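Sorting fruit is easy, until it's a Tuesday in a real home

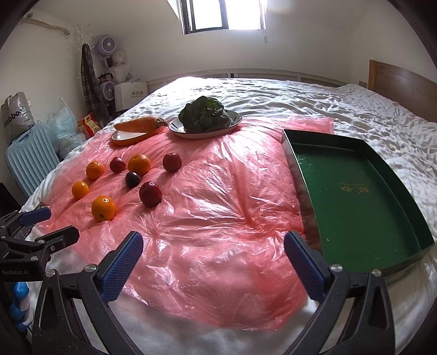
November 2024

Anyone who has ever come home with three bags of groceries and nowhere to put them will have some sympathy for the people at Skerkar, a small home-robotics outfit that has spent most of this year trying to find out whether a machine can be trusted with the ordinary chores the rest of us do half asleep. The short answer, according to project lead Marichka Pavliuk, is "sometimes, and slowly", though she is a good deal more cheerful about it than that makes her sound.

The group released the first results from its household trial this week. Since July it has been gathering practice material in 40 homes – bedrooms, kitchens, laundries, wherever people happened to have room – and using it to teach a two-fingered robot called Ogola to pick things up and put them where they belong. Fruit and vegetables have had a great deal of attention. An orange, an apple and a plum are all more or less round, but they are different sizes, they have different skins, and they like to roll when you least want them to.

On a clean bench at the Skerkar workshop, Ogola moved the right piece of fruit onto the right tray or plate in 96 per cent of attempts, which pleased everybody. In lived-in rooms it did noticeably worse, and the team has been quite open about where the trouble lies. Soft surfaces sag under the weight of things, plastic sheeting throws back the light from a window, and leafy greens don't offer the fingers anything firm to hold. Carrots, you may be glad to hear, are going rather well.

"People ask me when it will do the dishes, and I tell them I'd be very happy if it could put away the apples without bruising one," Ms Pavliuk said. "But a year ago we were dropping nearly everything, so I do let myself get a bit excited."

Speed is the other sore point. A person can clear a small pile of produce in the time it takes the kettle to get going, while the robot still stops to think before almost every grasp. The team hopes to halve its pauses by the end of next winter, and has collected more than 4000 short recordings of people handling everyday objects to help it along.

There is interest from the shop floor as well. Grorkari, a family-owned grocer with 2 stores, has agreed to let the robot try its hand at restocking loose produce after closing time. Owner Lilla Rácz said she had no plans to change her staffing and mostly wanted to see how the thing coped with a crate of mixed apples, a job her own crew can do while chatting about the footy and keeping an eye on the door.

"If it can tell a good plum from one that's gone soft, I'll be the first to shake its hand," she said. "I can't see it this year, but I'd love to be wrong!"

The in-store trial will begin with apples and oranges, and leafy vegetables will be added later if the early sessions go smoothly. Skerkar is also looking for more households to take part, and small or cluttered rooms are very welcome.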